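Notas del ponente
Superficies de depósito en la vivienda: criterios de ordenación para mesas auxiliares
Proyecto Khosravi, sesión de tarde

Apertura. Saludo breve, sin presentación institucional. Entrar directamente en la definición: superficie de depósito es todo plano horizontal accesible de pie en el que los objetos quedan sin lugar asignado. Incluye mesas auxiliares, repisas de recibidor, encimeras secundarias y tapas de cómoda. Excluye la mesa de comedor en uso.

Diapositiva 2. Base de trabajo. El inventario contiene 3402 fichas de objeto, de las cuales 561 corresponden a mesas redondas. Leer las dos cifras despacio. La ficha recoge tipo de objeto, posición (borde, centro, fondo), apoyo (directo, sobre posavasos, contra la pared) y estado del envase. No recoge propietario ni frecuencia de uso.

Diapositiva 3. Forma del tablero. En el tablero rectangular el objeto alto va a una esquina. En el redondo no hay esquina, y el único respaldo disponible es la pared, con un contacto corto. Los marcos y las bolsas de pie tienden a concentrarse en ese tramo. Lo pequeño queda delante y tapa la parte inferior de lo que hay detrás.
Pausa. Preguntar si alguien trabaja con tableros ovalados. Si la respuesta es larga, dejarla para el turno final.

Diapositiva 4. Categorías.
a) Permanentes: fotografía enmarcada, lámpara, jarrón.
b) De uso diario: taza, mando a distancia, pañuelos, botella.
c) En tránsito: bolsas de regalo, correo, jabón aún envuelto, recambios.
La categoría c es la que genera más dudas de codificación. Una pastilla de jabón con envoltorio se codifica como tránsito aunque lleve meses en el mismo sitio. El criterio es el destino del objeto; el tiempo no interviene.

Diapositiva 5. Procedimiento de ordenación.
Retirar primero la categoría c. Agrupar la b en una bandeja baja, con el mando en el lado del asiento. Dejar la a contra la pared y comprobar que el marco apoya en toda su base. Los líquidos, siempre sobre posavasos, y el posavasos fuera de la bandeja para poder limpiarlo aparte. La taza no tiene plaza fija: vuelve a la cocina.
Mencionar la bandeja Nultano solo si preguntan por medidas. No recomendar marca.

Diapositiva 6. Límites. La recogida se interrumpió en agosto. Las bolsas de papel se codificaron al principio como envase y después como objeto; hay que advertirlo si se citan series completas. El resumen impreso habla de más de 3000 fichas, es correcto pero impreciso.

Última diapositiva. Dejarla proyectada durante el turno de preguntas.
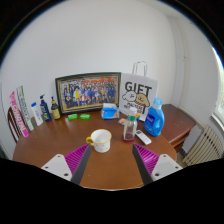
Clarereck, 13 de diciembre de 2023

Mesa redonda de madera, codificación pendiente de debate con la sala. Empezar por el fondo: la fotografía de grupo apoyada en la pared es categoría a. Los jabones verdes y la bolsa con la palabra GIFT pasan a c. El mando blanco, los pañuelos y la taza de asa amarilla, a b. La botella de plástico ya tiene posavasos; discutir si el líquido oscuro que queda cerca de la base la mantiene en b o la lleva a una cuarta categoría, residuos, que el manual de Juswood contempla y el nuestro no.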